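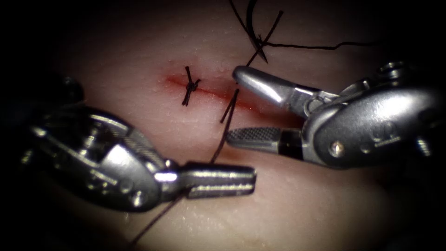

Irja Huttunen says the first knot is always the one she wants to cut out and redo, and that she'd sign up again tomorrow for the chance to tie a few more. I laughed when I read that in her feedback, because mine are the same!

So, hello. I run the practice pad sessions at Onutetti, and I'm looking for people to come and work on our new pads this March. We make soft synthetic tissue for learning to close wounds, and I need to hear from hands other than my own about how it feels to put a stitch in it. Does the pad grip the thread? Does the edge of the cut come together without a fight, or do you end up pulling too hard? (I always pull too hard.)

You'd come to our workroom in Galwood for 2 sessions. In the first you close a short straight cut with single stitches, each one tied and trimmed before you start the next. In the second you do the same on a model with more shape to it. Coffee in between, and decent buns if I get to the bakery in time. 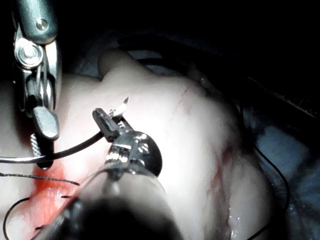 The shaped models are the part I'm most excited about, and also the part I've gotten the most grumbling over. Flat pads are kind to beginners. You know where the surface is. Once you have something that bulges and folds like the one in the photo, with that wet shine where it curves away, you have to think about the angle of your needle all over again. I want people who'll tell me if it's too soft, too slippery or just plain annoying. Please don't be polite about it.

Who am I hoping for? Nursing and medical students, vets in training, surgical techs, anyone who has tied at least a few surgical knots and is over 18. Left-handers, please, please write to me, I never get enough of you. If you have an allergy to latex, mention it in your message so we can talk first.

We pay a flat fee for the sessions, your bus fare, and you take a fresh pad home. You'll fill in a short form after each session. I read every word of those.

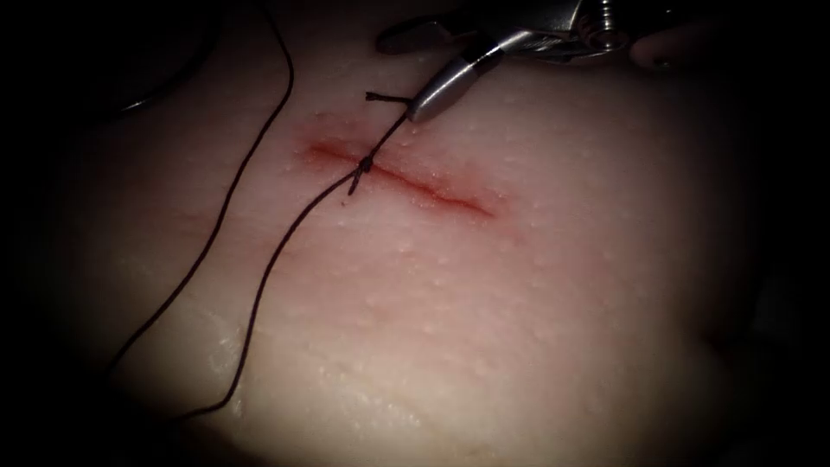
Hertta Juntunen wrote in to ask whether slow people are welcome, as she once spent a whole lunch break on a single stitch. Yes, Hertta, very much so! There's no clock on the wall and I won't be standing over you. A pad with one good stitch in it and the ends still long is a perfectly fine thing to hand back to me.

To take part, send a few lines to the practice desk at Onutetti with your name, what you've stitched before and which evenings suit you. No résumé needed. I'll write back myself, usually within the week.

Work with us > Calls for participants > Practice pads
Last updated: December 2023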